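Week 2 – Keeping Track of Small Things
Notes for the evening group, Hulme Room

Welcome back! I've typed these up a bit more fully than last time, as a few of you said my handwriting on the board was hopeless (fair enough). Bring the Skerkier worksheet with you next week, even if you only got halfway.
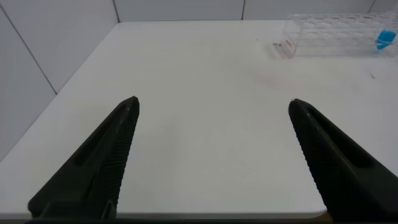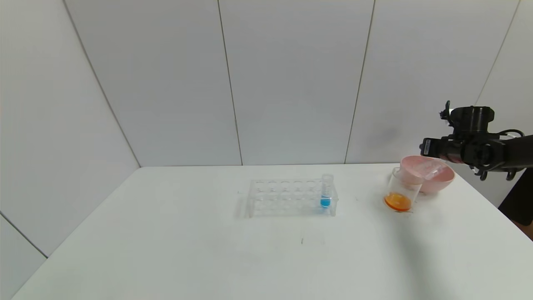 Our subject tonight is labeling, and I mean the dull everyday kind – names on jars, numbers on envelopes, dates on anything that might go bad. I got hooked on it when I was sorting seeds for the Gustemora garden and found I had 60 packets with nothing on them but smudged pencil. A good label has to make sense to a stranger, so write out the whole plant name and the month you collected it. March is fine, "spring" is too loose. Position can do some of the work too. Take the clear rack on the white table, with its two rows of round holes: call the rows A and B, number the holes from the left, and every hole has an address before you've written a single word on a tube. You still need to mark which end is the left, though. I forgot that once and had to redo an entire evening's work.

Now, the notebook. Hok-lam Ko asked last week whether a spreadsheet would do instead, and yes, of course it will, as long as you fill it in while you're sorting and don't save it all up for bedtime. I like paper because I can get dirt on it. Leave a wide margin for second thoughts, and cross mistakes out with one line so you can still read what was there.

A word on codes. The old Cirkumley lists we looked at used almost 10 different abbreviations for "unknown," and we spent ages working out whether they all meant the same thing (I still have my doubts about "nk"). Pick one and write it inside the front cover!

For next time: choose a drawer at home, give everything in it an address, and swap lists with your partner. See if they can find three things without asking you. We start at 7 p.m. and I'll bring the spare pencils.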